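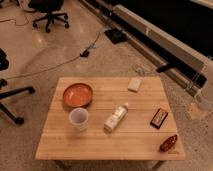

Graça Caldeira wrote after the last post to ask why I don't just oil the top and be done with it, the way her mother did with every piece of wood in the house. I have had a few messages along those lines, so I'll go through what I did with the table.

It came from a shop in Bragança that was closing its upstairs floor. I paid 110 euros for it, delivery not included, and the man who brought it wanted another 15 to carry it past the front door. The top is butcher block, a honey colour, with the strips running lengthways. I had wanted one like it since we moved.

Oil was my first thought as well. I bought a tin of Lunirer, the clear one, and tried it on an offcut Hélder Patrício gave me. It went on well enough but took days to lose the smell, and a wet cup left overnight still marked it. I then tried Inach hard wax on the other side of the same offcut. That one dried by the next evening and the cup left nothing I could find. So it was wax, two thin coats, with a light sand in between. The tin says it needs up to 202 hours before you put anything heavy on it, and I gave it the full time for once.

Graça, your mother's way is fine if you do it every few months. I know I won't.

The other matter is what ends up on it. I had planned to keep the table clear, and that lasted until the weekend. Small things land there because it's the first flat surface after the door. The terracotta-coloured bowl was meant to solve this. It is shallow and it takes keys and coins, but a bottle won't lie in it properly, so the little white one goes on the wood next to it, on its side as often as not. Then a plastic cup gets put down in front of the bowl, and after that everybody treats the table as open.

What I do now is clear it before supper. Cups go to the sink, bottles to the bathroom shelf, and anything in a packet goes in the kitchen drawer or gets eaten. It takes a couple of minutes. The bowl stays.

I did look at a tray from Clirkus with divisions in it, but the smallest one would have covered most of the right-hand side and I didn't wax the thing to hide it.

Still to do: felt pads for the legs, which are dark and scrape on the floor when anyone leans. Albertina Azevedo says to use the nail-in sort, as the sticky ones slide off. I'll get a pack this week. The second offcut goes back to Hélder in May, when he is next up here with the van.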